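2019-07-31

Dear diary, or dear whoever finds this notebook when I'm old, I am writing with my left hand wrapped in a bag of frozen corn. Nothing is broken. Salamatu looked at it, pressed each finger and made me wiggle them, and she has raised four boys, so I trust her over any clinic. But I want to get the whole day down while it's still clear, because I'll have to write the proper report for Fornine tomorrow and I know how those go. By the time you've filled in all the boxes you've lost the part that mattered.

We were on the little plastic tables again. I've come to feel almost fond of them. The task is to get the legs on and off with both arms working together, and it sounds like nothing until you've watched two grippers try to agree with each other about one piece of furniture. The legs are round and smooth, and the sockets are snug, so you have to hold the leg square and pull straight or it binds. I printed out one of the wrist camera pictures at lunch to paste in, and I'm glad I did, since it's from this morning when everything was still going nicely. 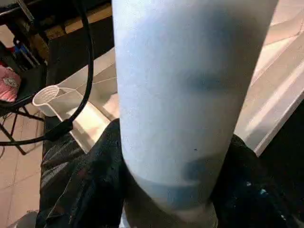 *Wrist camera, this morning. Something pale blue and round, a good grip as far as I can tell, and the measuring cup still out!*

So, the afternoon. We had the force limit set to 44 percent, where we've had it ever since April, when the Furnik people came over from Flisstead and showed us how to tune it. (Lovely visit, that was, they brought plum cake.) At that setting, if a gripper meets more resistance than it expects, it's supposed to stop and let go a little. I have leaned on that promise for months without giving it much thought, and that's the thing I keep turning over tonight while the corn thaws.

Benedicta was at the desk running the program and I was standing at the side of the table. Run 171 started out fine. The left arm took hold of the rim, the right one went in low beside the leg, and then they both just sat there. No error, no beep, no message on Benedicta's side except the word "holding," and it went on holding. We waited. I said it must have lost the camera. She said no, she had a picture. We waited some more, and I did the thing I have told every new person in that room never to do: I reached in to see if the leg was jammed.

I didn't press the stop. I've been over it a dozen times and there's no way to tell it where I pressed the stop. The arms were so quiet, you see. After a whole day next to them you start to read quiet as off, the way you'd read a sleeping dog, and I put my hand right down between the leg and the right gripper as if I were reaching into my own kitchen drawer. And then it finished waiting.

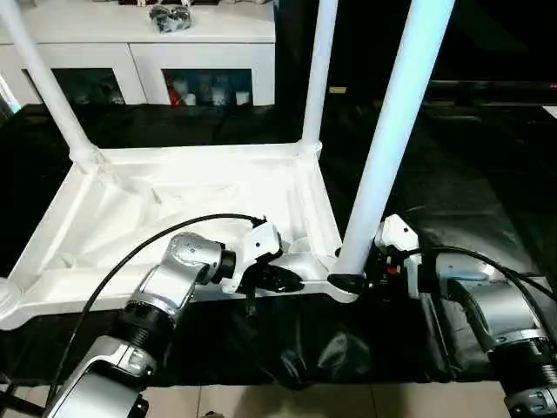 The right arm pulled. It wasn't fast, I'll give it that, but it was very sure of itself, and it brought the back of my hand up against the leg and kept going. I yelled something I won't write here. Benedicta hit the stop before I'd got to the end of the word, bless her, and the arm froze where it was with my hand still in it. That was the worst bit, oddly. Everything had stopped and I still couldn't get loose. She had to come across and work the release by hand while I stood there on my tiptoes, saying please and thank you like I was at the dentist.

Afterward we had tea with far too much sugar, and then she went through the log. The best we can make out is that the two arms were each waiting for the other to say it was ready, and the message had gone missing. There's a timeout for that. It's meant to end the run after 850 milliseconds and park everything. Somebody had put it at 200 seconds, most likely for a test, and never set it back, and the arms did exactly as they were told and carried on when the time was up. As for the force limit, Benedicta thinks it only watches the fingers and doesn't look at the wrist at all. She wants to ask Kalinowski about that before either of us says so on paper. If she's right, I've been trusting it for something it never did.

I was cross with whoever changed that number for a good hour, and then I remembered that I have a test file on my own desk with all kinds of silly values in it, and it could very easily have been me. I'll check in the morning. I'd rather find out from my own files than from the report.

The cell stays off until we've heard back. Benedicta taped a note over the start button and took the key home in her purse. She also called twice this evening to ask about my hand, and the second time she was crying a little, poor love, so I told her about the frozen corn and got a laugh out of her. Must buy more corn. And ask Salamatu for her ginger thing, the one with the honey.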